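Subject: Re: [pamstead-home] Towels that won't lie flat (long, sorry)
Date: 2025-01-12
To: pamstead-home list

Hello all, and thank you for the towel thread, which has kept me entertained through a lot of laundry. I've pasted the original question further down so the people who read this in digest form know what I'm on about.

Same kind of towel as everybody has been arguing over, tan going on orange, on a dark green cloth, which I'm now convinced is the best thing to fold on:

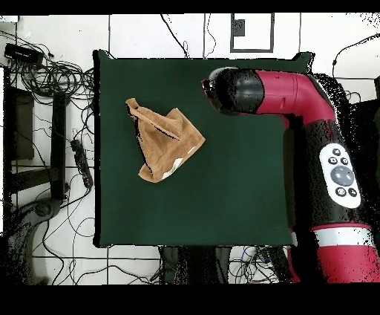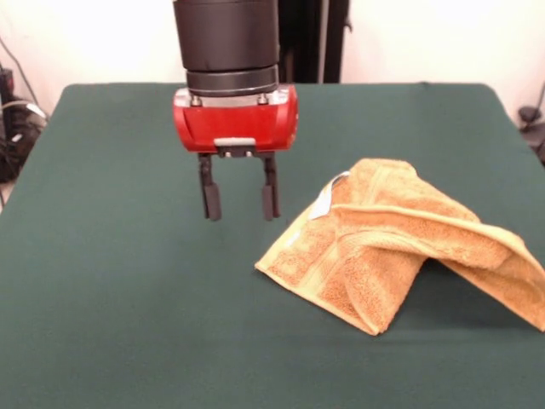
Okay, so the question as it came in on the list:

> I have a set of bath towels from Segers that I bought in July and
> they have never once folded square. The plain part is fine, but
> there is that flat woven strip near the end, and it has pulled in so
> the whole end of the towel is narrower than the middle. When I fold
> them in half the corners don't meet. When I fold them in thirds I get
> a lump. I have tried ironing the strip, which worked until the next
> wash. My sister says to cut the strips off and hem the ends, which
> seems drastic. Does anyone have a way of folding these so that they
> stack? The linen shelf in our place is only 13 inches deep and the
> stack keeps sliding out at me when I open the door.
>
> Also, does everyone else start with the label? I was taught label
> to the bottom left, and my husband thinks this is insane.

Second part first, because I have opinions. Yes, start with the label! I don't care which corner you put it in as long as it's the same one every time. The care label is the only thing on a plain towel that tells you which end and which side you're looking at, and when a towel comes out of the basket in a heap it's usually the first thing I go hunting for. Mine goes bottom right, label side down, so your husband can be appalled at both of us.

(Please don't snip the labels off, whatever anyone said last week. I did it to a whole set of hand towels once and spent the next few years turning them over and over like somebody looking for the start of the tape.)

Now the pulled-in strip. I have the same problem with mine, and they're not even Segers, they're the Kenix ones from the outlet. The strip is a flat weave and the rest is loops, and mine shrank much more than the loops did in the first few washes. I've had some luck with pulling it while it's damp. Take the towel out of the washer, grab the two ends of the strip, one in each hand, and give it a good slow pull sideways, three times or so. Then shake the towel hard and hang it up or toss it in the dryer. It won't get back to where it was in the store, but it'll be close enough that the corners stop fighting you. Ironing a dry one did nothing for me either.

Whoever suggested fabric softener, no. I know it feels nice. My towels were like rubbing yourself with a raincoat.

As for the fold, I gave up on corners altogether a while back and I've been so much happier. What I do:

Dump the towel on the table and find a corner. Any corner. Pick it up and let the rest hang, then run your other hand along the short edge till you get to the next corner. Shake it once. Lay it down away from you and let go, and most of the time it's flat apart from one bit in the middle that wants to stand up like a tent. Smooth that toward the far end with the flat of your hand, don't pat it.

Then fold the long sides in toward the middle, one over the other, so you've got a strip a third of the width. THIS is where the narrow end stops mattering, because both long edges are now inside where you can't see them. If one end pulls in a bit, let it. Don't go chasing it with your fingers.

Then bring the end with the woven strip in first, just far enough that the strip is tucked out of sight, and fold the other end over it. Then in half. You get one fat rounded fold at the front and all the mess at the back. Put the round side facing the door.

That lump you mentioned from folding in thirds — I think that's from the strip landing on top of itself. If you tuck the strip end in short, the two strips end up side by side and the thing sits a lot flatter. It took me an embarrassing number of towels to work that out.

On the 13-inch shelf: mine is about the same and a bath towel folded this way just fits if you do the last fold in half and not in thirds. If the stack slides, it's probably too tall. I keep 3 to a pile and start another pile next to it. I used to have one heroic tower and every time I pulled from the bottom the whole lot came down on the cat.

The dark cloth, then. I used to fold on the bed, and the bed is soft, and the duvet comes along with the towel when you smooth it. A table with a plain cloth over it is so much better. The cloth grips a little, so the towel stays where you put it, and with a light towel on dark green you can see every edge and whether a corner has turned under. On our old cream tablecloth I couldn't see a thing. The one I use was a remnant from Clundix, 34 inches wide, no hem, and it has frayed a bit, and I keep meaning to do something about that. It does show lint like you wouldn't believe. I go over it with a damp rubber glove when it gets too fuzzy.

If you haven't got a table free, a mat on the floor is all right too, though my knees only stand for it for a few towels at a time. On tile you'll want something under you as well as under the towel.

I wouldn't cut the strips off, by the way. I can see why your sister would, but the loops shed from a raw edge the second you look at them and you'd have to zigzag and then turn a hem through all that thickness. I've done it on one towel, it's the dog's now, and the hem is like a rope.

One thing I'd love to hear from the rest of you: does anybody roll? I tried rolling for the basket in the downstairs bathroom and it looked very fancy until somebody took one from the middle. If there's a trick to keeping the end of the roll from popping open, I'd like it. Somebody mentioned tucking the corner in on the diagonal first, but I couldn't follow the instructions at all, so if that was you, could you send it again a bit slower?

Back to the dryer, it's been beeping at me since I started typing.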